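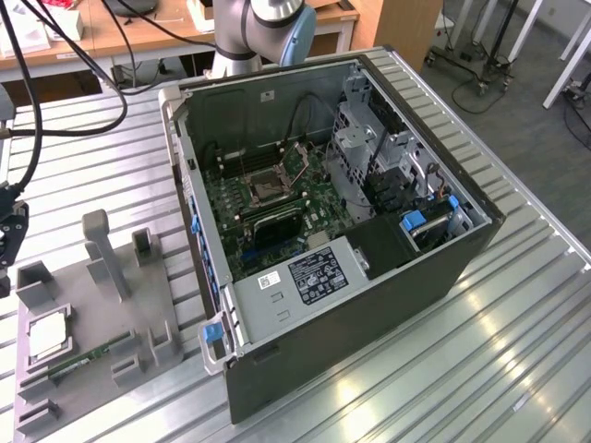 Reading time: 6 min

Arm putting a CPU and RAM in an old tower - fixture and approach questions
Workshop Builds > Arms and Grippers

slotted_angle
Oct 25, 2019

Carrying on from my old thread, which got locked. The job is the same: get the arm to take a processor and a stick of memory from a tray and fit them in an ordinary desktop PC, with no hands in the cell once it starts. The tower is one of a batch from the clear-out at Gondside, the shared workshop I belong to.

Where things stand:

The bench is the aluminium slotted extrusion one. The tower goes on it with the side panel off and the open side facing up, so both parts go in from above.

The parts tray is printed in grey. The CPU sits in a square pocket and the memory lies in a long slot just below it. The rest of the holders on it are for later jobs, so ignore those.

Socket lever and bracket are opened by hand before the run. I am not attempting the lever yet.

The control side is a small program I call Anetti. It holds the taught points and does the waits and the gripper commands. It is 531 lines and most of that is error handling.

The CPU pick is fine. I ran it 50 times into a dummy pocket and had no drops. Memory is the problem. With the stick lying in the slot, the gripper has to lift it, turn it and then come down on the board with the keyed notch the right way round. By the time it gets there it has slipped in the fingers by enough to miss the slot.

Two questions. Should I reprint the tray so the memory stands upright? And has anyone got a decent way of finding the case again after it has been moved, short of teaching every point from scratch?

gantrygoose
Stand the memory up. You have made the tray easy to print and hard to pick from. If the stick is presented the same way round as it goes in, you remove the turn and most of the slip goes with it.

I'd put a chamfer on the holder as well, so it centres itself when you put a fresh one in.

halfmoon_spanner
I'd disagree with that. Standing up, the only place to grip is the top edge, and when you push down into the memory slot all the force goes through that grip. Lying down you can get hold of the faces further down the board. I'd keep the tray and add a second station where the arm puts the stick down and takes it again the right way up. Slower, but each grip is the right grip.

gantrygoose
You can grip the faces of an upright stick as well, you just leave the holder open at the sides. Hold it at the ends only and the middle is free.

A second station is another place to lose it.

halfmoon_spanner
It is also a place to correct it. Every time you set a part down against a hard stop you get rid of the error from the last pick. I did it this way on the Tripathi feeder and it has been reliable.

(The Tripathi is my own small parts feeder, there is a thread on it from January for anyone who missed it.)

bench_dog_19
On the second question. Bolt two stops to the bench, one long and one short, and shove the case into the corner they make. You have slots all the way across that table, so use them. The case won't be square but it will be wrong in the same way each time.

Then touch off on one point on the drive cage and one on the far wall, and correct the rest from those.

slotted_angle
Stops are a good idea and I have the T-nuts already. I am less sure about touching off on the drive cage. It is thin perforated steel and it gives a bit when you lean on it.

bench_dog_19
Fair enough. Use the power supply then, it is a big solid lump and it is screwed in. Stay off the label if you are using any sort of camera or optical sensor, white print on black gave me false edges.

ferrous_wheel
Am I the only one worried about the socket? That is a pin field sitting open under a robot arm. Drop the CPU on it at a slight angle and you have bent pins, and straightening those under a magnifier is a miserable evening. I would not run this with a real board until the approach is sorted.

gantrygoose
It's an old board from a clear-out. That's what it is for.

ferrous_wheel
It still costs him the board, and he has to set up again on a different one with the socket somewhere else. Practise on a printed socket, same depth, same outline. Takes an hour to draw.

slotted_angle
I have got 6 of these towers and they all have the same board, so losing one would be annoying but not the end of it. I do take the point though. I'll draw a dummy socket for the force tests and leave the real one for complete runs.

For anyone wondering about the approach, it comes down to just above the socket, opens the fingers and lets the CPU go. There is no pushing.

ferrous_wheel
What height is just above? And do you check which way round it is?

slotted_angle
2 mm at the moment. Orientation is only by the pocket on the tray, which is square, so it will take the chip in any of four ways. That is a weakness. I'll add a corner mark to the next print.

halfmoon_spanner
A mark helps you load it but does nothing to stop you loading it wrong. If the chip has notches in the edge, print matching bumps in the pocket and it will only go in one way.

2 mm is too high in my view. It can tip on the way down. Get it to where it is nearly touching and then let go.

kettle_relay
Different subject, but sort out your cables. You have a loop of thick black cable swinging across the table near the back of the case. Sooner or later that catches the top rim and takes the tower with it, stops or no stops. The black leads inside the case also come down very near the socket. I'd tie those back before worrying about what the memory is doing.

slotted_angle
Yes, both on the list. The inside ones I can tie to the chassis. For the arm side I was going to use hook and loop straps up the links.

kettle_relay
Straps are all right but leave slack at each joint, more than looks tidy. I pulled a connector out on the Dritard by strapping it down neatly at the elbow. It worked in every position except one.

bench_dog_19
What was the Dritard? Is that the welding one?

kettle_relay
No, label applicator. Got sold on. The welding one never had a name.

slotted_angle
Update. Stops are on and the case goes back to the same place well enough for the CPU without touching off at all. I have not moved it between runs more than a handful of times, so I won't claim more than that.

On the tray I went with gantrygoose's upright holder, open at the sides, mainly because it was one print and the second station was two. The stick no longer turns in the fingers. It now goes into the top of the slot and stops there, as the arm faults on force before the clips close.

halfmoon_spanner
Which is the top edge problem I mentioned.

gantrygoose
It isn't, it's the force limit. What have you got it set to? Press one end and then the other, same as you would with your thumbs. It needs a lot less than pushing the whole length in one go.

slotted_angle
Limit is still at the default. I'll try one end at a time with closed fingers tonight, on the dummy first if I can get a memory slot off a dead board, and post the Anetti log whichever way it goes.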